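Housekeeping help wanted, Plomarora guest rooms

April 10, 2022

Need 2 people asap for room turnover. Beds mostly. Strip, shake out, fold, remake, on to the next. Some dusting, some laundry runs down to the Tirkel building, no cooking. 30 hours a week, 5 days, more in December if you want it. Training paid. Lunch too.

You should be ok with stairs and lifting wet sheets. Experience nice but not needed, we'll show you how we like the corners. Must be carefull with the quilts, a lot of them are old family ones and can't be replaced.

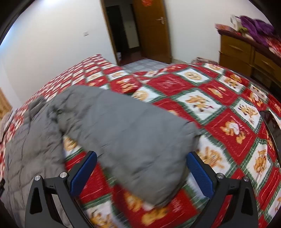
Gray comforter over the patchwork quilt. Comforters come off first, quilt gets folded seperately.

Pay is 2,000 a month plus bus pass. Start right away, or end of the month if you have to give notice where you are now. Own shoes with grip please, aprons we have.

To apply: short note, a phone number, which days you CAN'T do. No resume needed. Drop it at the Pedau front desk or in the mail slot at 931 Seo Street, side door. Write "beds" on the envelope. We call everybody back, usually in the evening.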